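How to Write Lab Rules for Hand-Held Gripper Recording (That People Will Follow)

By Gwendolyn Pennington
Updated August 10, 2025

Filed under: Good practice, Hand-held tools, Checklists

Every lab has a rules document. Ours at Holloway was 10 pages long and lived in a shared folder called "final_new". It told you to wear closed shoes and to respect the equipment. It did not tell you what to do when a finger pad started to peel, and pads start to peel a good deal more often than equipment gets disrespected.

So last December we threw it out and wrote a shorter one. What follows is how we did it, with the rules themselves, for anyone who records demonstrations with a hand-held gripper and would like the recordings to be worth keeping. Steal freely. I stole a few from Emil Ruchti at Wudau, who will tell you I stole more.

What you need before you start

One person who does the recording every day. One person who has to use the recordings afterward. These two should be in the same room, and they should be allowed to complain. Coffee helps. A manager is optional.

Step 1. Write down what has already gone wrong

Don't start with what might go wrong. You will be there until spring, and you'll end up with a rule about lightning. Open your log of thrown-out recordings and read the reasons. If you don't have such a log, your first rule is to keep one.

Our log for the Gama project covered 1237 recordings. The reasons people had written down ranged from "pad loose" to "bad" to, in one case, "you know why". We did not know why. The rule about writing a full sentence comes from that entry.

Step 2. Sort into before, during and after

A rule that can be checked before you start is worth several that can only be regretted later. When you aren't sure where a rule belongs, put it in "before".

Before recording

Check both finger pads. Run a thumb along every edge where the covering meets the block. If it lifts, the pad comes off and a new one goes on. Glue is not a repair unless it has had a full night to set, and no, blowing on it does not count as a night.

Look at the pivots. Open and close the gripper all the way, seven times, and listen. A click means stop. A squeak means write it down and carry on.

Open the gripper fully and look at the camera view before touching anything. You should be able to see both pads and a good stretch of table between them. If one pad has wandered out of view, the mount has slipped.

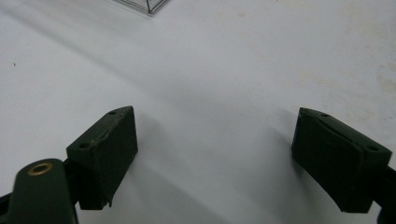

Wipe the table. I know you wiped it yesterday. Pale tables are lovely for making objects stand out, and they are just as good at making old stains stand out. Marks that won't come off go in the table log with a date, so that whoever goes through the recordings in three months doesn't spend a morning wondering whether it's dirt on the lens.

Take care with clear containers. They are the hardest things we ask anyone to pick up, and they're hard to see against a white surface as well. Set the lights first, then place the container, then look at the view again. If you can't find its edges on the screen, move a lamp. Do not solve it by putting tape on the container. Somebody in our lab (hello, Wendell) did this for a week, and we got a very fine set of recordings of tape.

Shadows are allowed. People are always surprised by this one. The tool will throw a shadow on the table, and so will your arm. What we don't want is a shadow that changes while you work, so no blinds going up halfway and no colleagues strolling past the window to ask about lunch.

During recording

Start with the gripper open and still. Count to two in your head. Out loud is fine too, but you'll get looks.

Move at the speed you'd use to put away someone else's dishes.

If you miss the object, try again once. If you miss it twice, stop the recording and mark it as a failed try. Failed tries are kept. They are useful, and deleting them makes us all look more skilled than we are.

Don't use your free hand to help. This is the rule broken most often, always by reflex, and always followed by an innocent face.

After recording

Write the log line before you put the tool down. Object, table, result, anything odd. Full sentences, please.

Count the use. We swap pads after 3000 grips whether or not they look tired. Rosalind Delacroix thinks the number is too high and has said so in writing. Pick your own number, but do pick one, or the pads will be changed on the day they fall off.

Hang the tool up with the gripper open. Stored closed, our pads took on a dent, and it showed in the next day's grips.

Step 3. Test the rules on someone who wasn't there

Hand the page to a person who had no part in writing it and say nothing. We used Roscoe Greenberg, who had just moved over from Cunside. He followed every line exactly as written, and that is how we learned that our first draft never told anyone to turn the camera on.

Fix whatever they trip over. Then try it on another person.

Step 4. Put it where the work happens

Ours is one sheet, printed on both sides, clipped to the end of the table. Changes are made in pen, with initials, and the sheet gets retyped once the pen marks outnumber the printed ones. A rule that has been ignored for a whole month gets looked at again. Either it's a bad rule or it needs to move up the page, and so far we've been wrong about which in both directions.

Next page: Labeling failed tries without hurting feelings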